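A slow machine on the kitchen worktop

I want to defend the slow robot. In our shared workshop in Plandilden we have a shelf of unfinished arms, and almost all of them were designed to be fast. Mine is slow, and it is finished, or almost.

My teacher in these matters was Tyyne Pelkonen, who built her first gripper before I could hold a soldering iron properly. She told me to choose one boring task and to stay with it for a whole winter. I chose blocks. To pick up a block and place it on another block is a thing a small child can do, and for this reason people in the workshop found it a little sad that I spent 570 euros and so many evenings on it. Renato Dumlao asked me when it would make coffee.
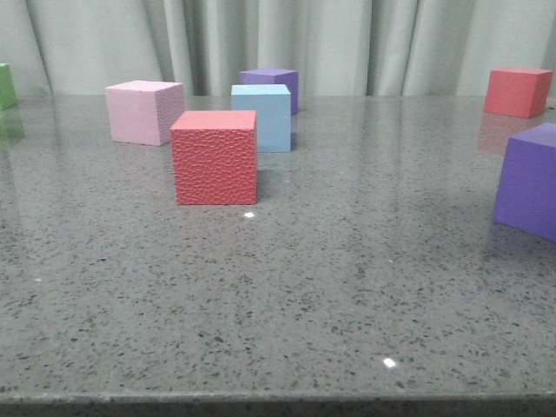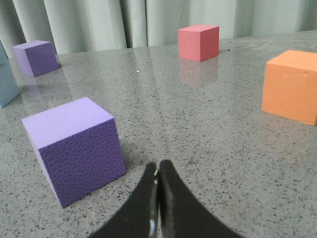 Foam blocks on polished stone.

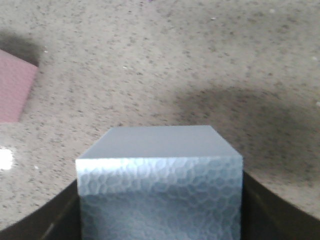
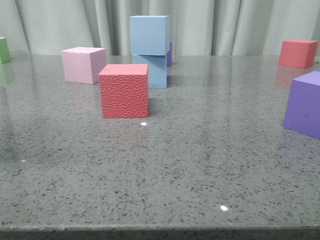
I think Renato's question is the wrong one for a home builder. A machine that makes coffee hides its mistakes inside many steps, and at the end you know only that the cup is bad. With one small task you can find the mistake the same evening. I changed the speed of my wrist joint 3 times in March, and each time I could say what became better and what became worse. I wrote it in a notebook, by hand, which I recommend also.

There is an argument against me and I take it seriously. Donal Mac Mathúna says that small tasks make small builders, and that one learns more from a failed big project. Perhaps it is so for him. He has patience for failure and a garage of his own. In a shared room, with a key you must return at ten o'clock, a big project is mostly carrying boxes from the cupboard and back again.

I would ask the workshop for one change. When a new member comes, we should not show first the most impressive video. We should give the person a gripper, a table and two evenings, and let them try to move something soft from left to right.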